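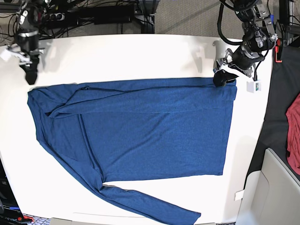
# Marl jumper/long sleeve tops going stiff and greyish since we moved, is it the water??

**posted by tidewrack_2** in Laundry & Household

Hi all, hoping someone on here has been through this. Moved to Sindcombe in March from a soft water area and everything I wash has gone horrible. Towels like cardboard. Blue tops are the worst, the marl knit ones, they come out feeling starched and looking a bit dusty, like there's a film on them. Kettle furs up inside a fortnight too so I'm fairly sure it's hard water but the other half reckons it's the machine.

What I do at the moment:

- liquid detergent, normal cap full, same as I always did
- softener every wash
- 30 degrees, quick cycle mostly (work shirts, school stuff, nothing filthy)
- dried on an airer in the back bedroom, no tumble dryer and no room for one

Machine is a Kälin, came with the house, no manual. There's a dial for water hardness inside the drawer?? or at least a little wheel with numbers, which is set to 1. Haven't touched it.

Rang the water company and the lady said 231 parts per million, which she said like it was a perfectly normal thing to say to someone. No idea if thats bad.

Things I've been told so far: vinegar, don't use vinegar, soda crystals, buy a softener (Ollgate quoted us 2,063 pounds fitted, no thanks), move house again. Would really like to not replace every top we own. Is the stuff that's already gone stiff saveable?

Ta in advance

---

**pegbag**

Yes hard water. Vinegar in the drawer. Works for me.

---

**smallhours_laundry**

231 is hard, yes. Not the worst in the country but you'll notice it coming from soft. Had the same shock when we moved, so here's what I'd do. Long, sorry, typing this on a break.

**Detergent first.** You're almost certainly underdosing. Look at the back of the bottle, there's usually a little table with soft / medium / hard and the hard column can be a lot more than you're used to. The minerals use up some of your detergent before it gets near the clothes, what's left can't lift the dirt properly, and you get that greyish film. Which feels backwards. Everyone's first thought is there's too much soap in there so they cut down and it gets worse.

**Powder over liquid** if you can stand it. Powder normally has water softening stuff built in, liquid mostly less of it. For darks and blues get a *colour* powder, no bleach in it. Biological or non, doesn't matter for this. I use the Zinstead one from the big shop on the ring road, 70 washes to a box, fine.

**Stop the fabric softener.** At least for a month. It coats the fibres, and on knits that's half of your "starched but also a bit waxy" feeling. Towels will feel rough for a couple of washes then get better. Honest.

**Quick cycle.** Hmm. Fine for a shirt worn once but the rinse is short and the powder doesn't always dissolve. Go to a proper 40 cycle with an extra rinse for a few weeks and see. Check labels obviously. My cotton marl tops all go in at 40 and they're ok, anything with wool in it don't.
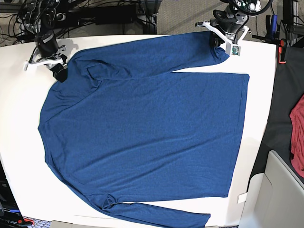

Drying matters as well, more than people think. Air drying indoors with no movement makes anything stiff, even in soft water. Give each top a really good snap before it goes up, hold it by the hem and flick. Then put knits over two bars of the airer so there's no sharp line across the middle. Turn them once. When they're nearly dry smooth the seams flat with your hands and you can skip the iron on most of it. Open the window a crack in that back bedroom or you'll swap stiff tops for musty ones.

**Rescuing what you've got.** This is what sorted ours:

1. Wash everything as normal but with the hard water dose of powder and no softener. Check it's not got wool or silk in.
2. Fill the bath or a big bucket with warm water. Dissolve soda crystals in it, go by the packet for a soak. Gloves on.
3. Stuff goes in, darks seperate from lights. Couple of hours. Water may go a nasty colour, mine did.
4. Back in the machine, 40, extra rinse, no powder at all. If you get suds you had detergent buildup too, run another rinse til it stops.
5. Dry, have a feel. If it's still stiff do it again another week.

Don't soak anything you care about without trying a hidden bit first, inside of the hem is good. Some blues bleed.

On vinegar: people swear by it. I don't put it in the machine regularly, the worry is the rubber seals over time. Once in a while in a bucket for towels, fine. Never with anything containing bleach, dangerous fumes, so not that.

The little wheel I can't help with, don't know Kälin machines. Look for a model number on the inside edge of the door and search for the manual before you turn it.

And descale the machine while you're at it, empty, hot cycle, proper descaler. If the previous lot never did it there'll be a crust on the heater.

---

**ninetyspin**

Agree with most of above but wouldn't bother with a 2 grand softener or the soaking tbh. Just dose properly and wait, mine came right after 5 washes without any bath business. Also do the clothes inside out, the dusty look on dark knits is partly just rubbing on the drum, fluffs up the surface. And don't cram it. Should be able to get your hand in flat on top of the load.

If it's rubbing damage and not film, no amount of soda will shift it btw. Wet a bit of the sleeve. If the dusty look comes straight back in the same patch when it dries, and the fabric's a bit fuzzy there, that's wear. Bobble shaver helps a little.

---

**tidewrack_2**

Thanks all, brilliant. Checked the bottle and yep, I've been using less than half of what it says for hard. Oops. Got powder and soda crystals today, towels are in the bath now and the water is... brown. Will do the blue tops tomorrow, inside out. Found the model number too but it's half rubbed off, will have a go with a torch later.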